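Stop Telling Me Who the Real Americans Are

Opinion

Every election season I get the same book in the mail. Not the same title, but the same book. My brother-in-law sends them. Flag on the cover, a man with his arms crossed, and somewhere in the first ten pages the claim that the country is splitting into people who love it and people who want it gone. And then, to be fair, my neighbor across the street lends me the other one. Darker cover. Same arms.

I've read a lot of these now. Most of them on the bus. I'm writing this fast because the library board meets Monday and I promised to have my thoughts down before then, so forgive the mess.

My complaint is simple. Patriotism is being sold as a feeling. You have it or you don't, and the author can tell which. I think it's a chore. Closer to shoveling the walk than to a song.

Take my own town, Villanueva. We have a water district. Five seats. Last time around, two of the five had nobody running. Two! The rates had gone up, everybody was furious, the Facebook group had 143 comments under one post about it, and when the filing deadline came the county clerk had three names. I was one of the people commenting. I was not one of the three names. So I'm not preaching from a hill here.

A man named Volkan Ersoy finally got written in. He came here from Izmir in his thirties, fixed refrigeration units for a living, and had been going to the meetings for years for no reason he could explain to me except that they were open. He reads the whole packet. Have you ever read a water district packet? It's punishment. He marks it up in pencil and asks why a pump bid came in the way it did, and then he asks agian when the answer is mush.

By the standard of the books, I couldn't tell you if Volkan is a patriot. I've never heard him say a word on the subject. There's no flag on the truck. One of the books my brother-in-law sent has a whole chapter worrying about people like him, more or less, and whether they've absorbed our values. The other book worries that he'll be made to feel unwelcome, and is very moved by its own worry, and doesn't mention that he might have an opinion on pump bids.

Both authors want him as a symbol. He'd like the agenda posted on time.

Now the usual answer, and I've had it from friends. The answer is that local stuff is small and the big stuff is on fire. Why fuss over a drainage fee when the Constitution is on the line? I get it. Some of the big stuff is on fire. I vote, I write the letters, I lose sleep. But I don't buy that you can be good at the large version of self-government while skipping the small version entirely. Where would you learn it? From whom? You learn to lose a vote by losing one, five to nothing in my case, over a crosswalk, and then having to buy stamps from the man who made the motion against you.

That crosswalk. Still mad.

What cable and the bestseller table teach is a different skill, which is spotting enemies. It's easy and it's kind of fun. You can do it from the couch. And it pays, that's the part that gets me. There's a radio host out of Verkbridge, a couple counties over, who does an hour every afternoon on the collapse of American character. Sponsor is a gold coin outfit. I called in once. Asked him who chaired his own county commission. Long pause – then music.

Cheap shot, maybe. I couldn't have named ours five years ago either.

Divina Layug taught civics at our high school until they folded it into "social studies pathways" and she retired sort of on principle. She told me she used to give seniors an assignment. Find one public meeting, go, stay until the end, write down one thing you'd have voted on and how. About half came back annoyed. Bored stiff, bad chairs. And a few came back hooked, and she said you couldn't predict which by their politics or their grades. One of the hooked ones is on the planning commission now. He's very conservative and he's very good, and I say that as somebody who disagrees with him on nearly everything including parking.

I'd take 100 of him over one more senator with a book deal. On either side. I mean it.

Here's what I'd ask the book people, if they ever came through, which they won't, we're 3586 residents and the bookstore closed. What do you want me to DO on a Tuesday? I finish your last chapter all worked up and the to-do list is: be brave, speak out, buy copies for your family. That's it? The men who wrote the founding papers were committee people. They argued about commas and tariffs and whose turn it was to talk. We put them on money and forgot they sat through meetings.

And pride. Fine, I have it. I had it at the polling place in February, special election, sleet coming sideways, when a woman with a walker would not let anybody carry her ballot to the scanner. I don't need a author to tell me my neighbor lacks it.

So a modest proposal before I run out of time. For every book you read about saving the country, go to one meeting of something that can raise your taxes. School board, fire district, whatever you've got. Sit in back. Don't speak the first time. Bring a sandwich, they go late.

You'll come out less sure who the villains are. You may also come out knowing where the culvert money went, and you can be angry about that with actual numbers in hand, a much better class of anger.

Anyway. Library board is Monday, seven o'clock, downstairs. They're talking about cutting Saturday hours and I have been told there's exactly one person signed up to comment. It's me. I'd love to be the second person. Or the fifth.
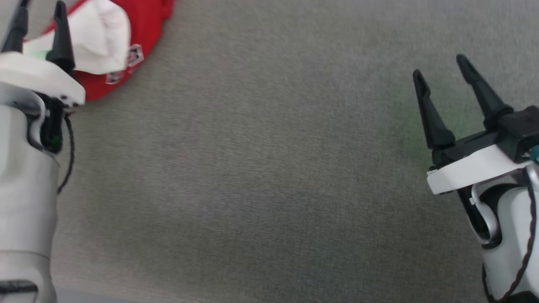 More in Opinion

The county fair doesn't need a naming sponsor

Letters: Readers respond on the drainage fee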